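Skestgate publishes good practice guide for bench-mounted robot arms

April 2025

Skestgate has published a good practice guide for workshops that use small robot arms on shared benches. It covers risk assessment, marking out the work area, tool changes and record keeping, and is free to download. 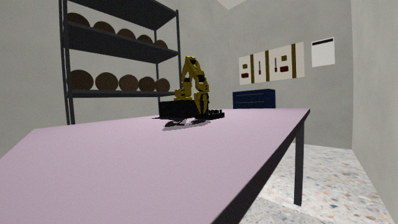
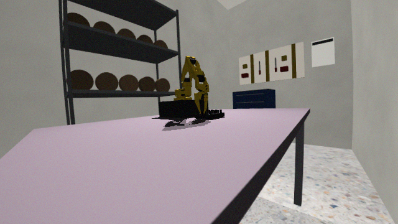 A yellow arm on a black base, with shelving behind it, in simulation.

The guide was written with Sostell, which supplies workshop equipment, and Keane, which trains operators. A draft went out for comment in February and drew 478 responses. Most asked for clearer wording on who may restart an arm after a stop. The final text says that only the person who signed for the cell may do so, and that the reason for the stop must be logged first.

Other changes from the draft include:

A full reach check in simulation before any change of layout, with stored items and fixed furniture included in the model.

A fresh risk assessment whenever the gripper is replaced with a different type.

A service inspection every 2,000 running hours.

The guide does not replace legal duties or the manufacturer's instructions. Sites already using the Brarari checklist can keep it, provided they add the new restart section.

Printed copies will be sent to 3,484 member workshops. Comments for the next edition can be sent to the Skestgate standards desk.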